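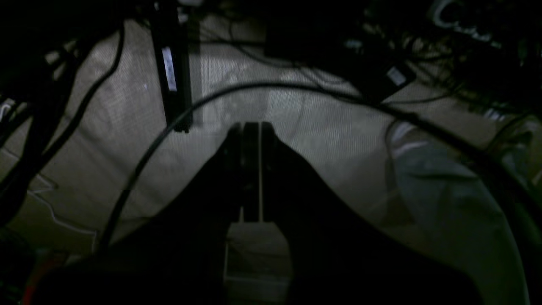 Floor level: a black cable on the light gray-beige floor.

Rinden folding and sewing table, white top

I bought the Rinden for laundry and the occasional hem. It stands 31 inches high, which suits me at five foot six. My husband is taller and says his back notices after the second basket. The legs don't adjust.

Assembly took most of an evening. One bolt hole was slightly off and I had to loosen the other legs to get it in. The feet sit square and it hasn't rocked, but there is no clip or channel for a cord anywhere. If you iron or sew at it, the cord goes on the floor and you step over it. At $457 I expected something.

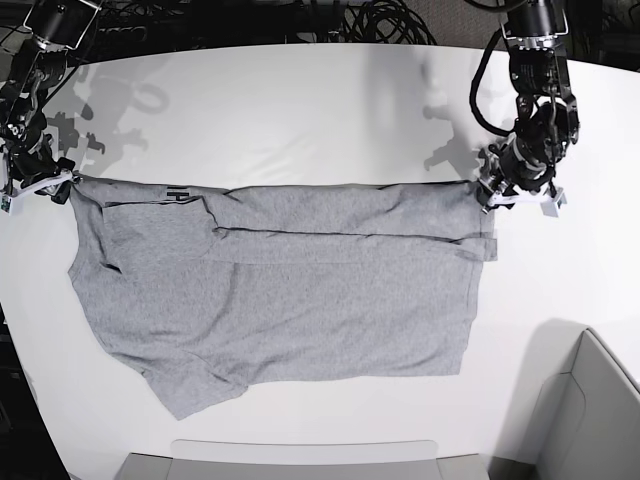 Review by Wilma Cowie
Bought at: Ruvville
Owned for: 3 months

The top is the reason to buy it. A T-shirt can be spread out with room to pull the upper edge straight before you fold. Gray knits show up well against the white, wrinkles included, so you can see where a collar has bunched. Cotton slides a little more than I'd like — a bath towel underneath fixes that when I'm pinning.

It wipes clean with a damp cloth. Blue chalk took two passes.

I looked at the Odside too. It was cheaper and had a drawer, but the top was too narrow for sheets. I'd buy the Rinden again at a lower price, and I'd add a cord clip the first day.

Four stars out of five.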